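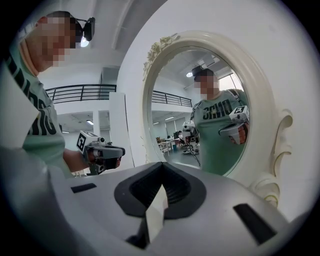 Oval mirror with carved roses along the rim.

Leaving your vacation cottage tidy

Most Wesside cottages ask guests to be out by 10 a.m., so start the night before. Strip the beds and empty the fridge – half-used milk goes down the sink.

Wipe mirrors with a barely damp cloth, then a dry one. Spray the cloth, never the glass. Use a soft brush on carved frames.

Sweep sand out before you mop. Leave keys in the Tindow box by the door, code 636.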